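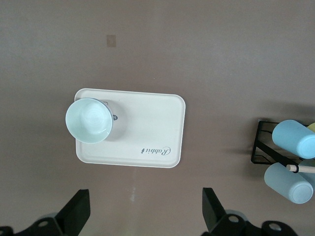
Up at ten to six because the boiler was knocking again. Bled the radiator in the hall and it stopped, then started, then stopped. I wrote the pressure down this time so I have something to tell them when they come out.

Oatmeal, then the bus to Holton for the allotment meeting, which was moved to the library because the hall floor is being sanded. The rent goes up to 80 a year from May. There was some grumbling and then everyone signed. My plot is still number 17. I had asked for one nearer the water tap and was told there is a waiting list for moving as well as for joining.

Walked back by the canal instead of waiting for the bus. It took longer than I remembered. The towpath is closed past the lock, so I had to go up through the industrial units and along the main road, with trucks the whole way. My left boot is letting in water at the seam. I could glue it but I glued it last spring.

Afternoon: sorted the seed tin. Threw out the parsnips, which never come up from old seed, and kept the beans. I have far too much chard. Put the onion sets in egg cartons on the back windowsill and turned them so the roots face down. Soil is too cold to plant anything outside yet – I pushed the thermometer in by the shed yesterday and it barely moved.

The electric bill came, 843 for the quarter. I read it twice. It must be the heater in the back room, which I left on for most of the cold spell, and I knew it at the time. I have unplugged it and put it in the closet under the stairs.

Leek and potato soup for supper, with the end of the rye loaf. Too much pepper. There is enough left for tomorrow.

Read 30 pages of the book on hedges and fell asleep in the chair. Rain on the skylight now. Need to call about the boiler before nine, buy boot glue, and take the library card back out of my other coat.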